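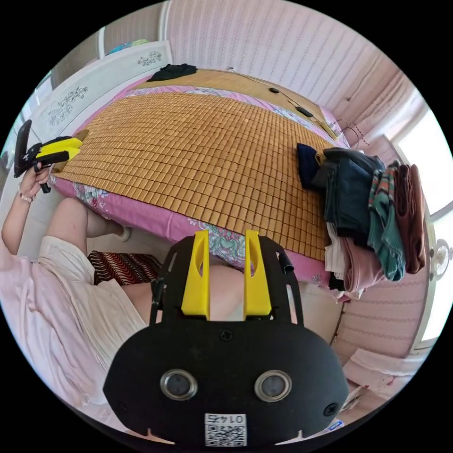
Posto de coleta em quarto: duas garras manuais, cama com esteira de bambu e roupas dobradas à direita.

Riviline – regras de coleta com garras manuais
Última revisão: 29 de maio de 2026

Escopo
O documento fixa as regras de gravação em ambiente doméstico para tarefas com roupas. Aplica-se a todos os lotes Riviline a partir de dezembro.

Equipamento
Cada posto usa 2 garras. A etiqueta com código QR deve permanecer legível e ser registrada no manifesto antes do primeiro episódio. Lentes limpas com pano seco. Cabos presos ao corpo da garra, fora do curso dos dedos.

Operação
– Iniciar com os dedos abertos e voltados para a superfície de trabalho.
– Não cruzar as garras sobre a pilha de roupas.
– Pausa obrigatória a cada 4 episódios.
– Peça caída no chão: encerrar o episódio e marcar como "interrompido".

Privacidade
Rostos, documentos e telas acesas excluem o episódio. O morador assina o termo Drulden em 2 vias.

Formato
Um diretório por episódio, com vídeo, trajetória e manifesto. Episódios sem manifesto são rejeitados pelo validador Henanska.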